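**Sorting bins at the Trondby room: what goes where**

July 3, 2025

The play food and pantry props are being sorted again this month, and the old mixed boxes are going away. Everything now lives in open gray bins, set back to back on the work surfaces in the carpeted room. If you borrow from the Trondby shelves, please read this before you bring anything back.

The big change is that we no longer sort by color. It looked nice on the shelf, but people were putting green beans in with green cups, and the set lists never matched. From now on items go by the kind of set they belong to, and long items go in first, along a side wall of the bin. Round things can go on top of them once the long ones are in.

Containers with a wide rim go in on their sides. Stood upright they tip over whenever a bin is carried, and the rims get chipped. Please don't nest them. Two of the Nultent cups were stuck together from November until last week, and one split when we pulled them apart.

Replacement labels are on order from Bundska. Until they come, use masking tape and write the set number on the short end of the bin. Set 431 is still missing its lid and its bread loaf. If either one is at your place, drop it in the return box by the door and skip the form.

The order for sorting a returned set:

1. Empty the whole set onto a table and check it against the card.
2. Wipe each piece with a damp cloth. No spray on painted pieces.
3. Put the long vegetables in along the wall of the bin, then lay the containers down beside them.

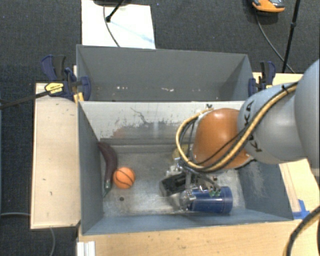

4. Put the card in last, face up, and slide the bin back into its row.

Sets with a missing piece go on the bottom shelf with a strip of tape across the top. The Nwankwo kitchen set stays out of circulation until its handles are glued. Requests for the fall can go in the notebook starting next week.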